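How to Plan a Long Weekend Away Without Needing Another One to Recover

Ebony Sutcliffe

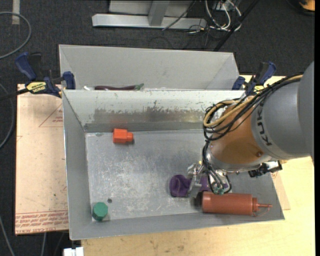 2 min read

I have come home from enough short breaks in need of a lie-down to consider myself qualified. My last one, in April, was three nights in Drovier with my friend Keegan Baxter, a man who thinks a holiday without a spreadsheet is a kind of vagrancy. We have since reached a settlement. These are its terms.

Step 1. Measure the journey door to door

The train to Drovier takes two hours. Getting to the train, missing it, and buying a sandwich out of spite takes another two. If the whole business eats more than half of your first day, pick somewhere nearer. Plodton has a perfectly good river and you can be sitting beside it by eleven.

Step 2. Choose one thing per day

Each person names one thing they would be sorry to miss. Write those down and book them if they need booking. Everything else is a bonus, including the museum with the good reviews. Keegan's original plan had a castle, a boat trip and a pottery class before lunch. We saw the castle car park.

Step 3. Sort out the first dinner before you leave

Hungry people in a strange town make terrible decisions, and then stand outside them reading the menu aloud. Book a table for the first night within ten minutes' walk of your bed. After that you can wander. Our best meal was at Geagea, a small café we went into to get out of the rain — I had the lamb, and I still bring it up.

Step 4. Pack, then take out a pair of shoes

You know which pair.

Step 5. Agree a sum for silly spending

We settled on £49 each. It covered fudge, a tea towel and a go on the crazy golf, where I lost badly and would rather not go into it. Having the money set aside means no one sighs at the till.

Step 6. Leave the last morning alone

Have breakfast. Walk somewhere flat. Go home on the train before the one you were going to get, and unpack the same night, even if it means tipping the whole bag straight into the machine.

We are trying Cimero next. Keegan has promised to leave the spreadsheet at home, but he's asked whether he can bring a list.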